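Share 2 | Comments 0

Povholm Opens Orders for Tosh Canvas Desk Cushion Cover

IROSCOMBE, 30 October 2020 – Povholm, a maker of plain fabric goods for offices and home workrooms, has opened orders for Tosh, a removable cover in undyed cotton twill. Tosh will be sold in one color, natural cream, and ships to customers in February.

The cover came out of requests from people who had moved their work to a spare room or a corner of the bedroom and wanted something soft nearby that could go through a home washing machine. Povholm had sold loose cushions to offices for several years, but the covers were sewn shut. When one got dirty, the whole cushion was replaced. Tosh closes with a flap and can be taken off by hand. It can also be used without the filling, as a bag for spare bedding or coats.

"We had 479 people write to us about washing," said Caroline Nyamweya, who runs product development at Povholm. "A few wanted stripes. Most of them wanted a cover they could take off."

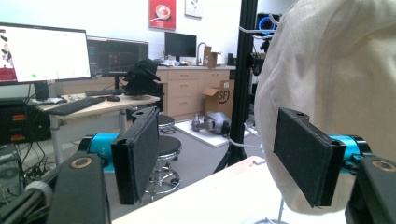

Fabric and Care

Tosh is cut from a mid-weight twill supplied by Sulletti. The cloth is not bleached or dyed, and it softens with washing. Povholm recommends a cool wash before first use and drying flat. Ironing is optional.

The company looked at a smoother plain weave and decided against it after a season of use in its own office, where the seams pulled at the corners. 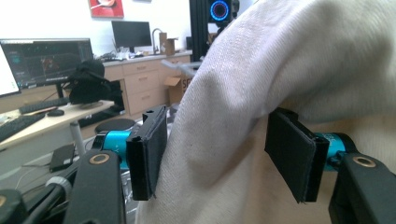

Povholm chose to leave the fabric without a stain coating, and buyers should know this before they order. A coating would have made the cloth stiffer and harder to wash at home. Pale twill picks up marks in an office, and the fine diagonal lines of the weave do not hide the few faint gray smudges on the cream cloth. Spot cleaning with mild soap is the first thing to try. The full care sheet is packed with each cover.

"I would sooner sell a cover that gets washed," said Obadia Simiyu, production manager. "If you want it spotless all year, pick a darker fabric from someone else."

Price and Orders

The first run is 3,288 covers. Tosh costs $39 with the filling sold separately, and orders are limited to two per household until the run is sold. Around 239 covers will be held back for exchanges. Orders can be placed by phone or at the Povholm shop in Iroscombe.

Related releases
Povholm Moves Sewing Room to Larger Space in Iroscombe
Sulletti Twill Added to Povholm Apron Line
Changes to Povholm Returns

Get our news by email. Sign up for the Povholm newsletter.
This site uses cookies. By continuing you accept our cookie policy.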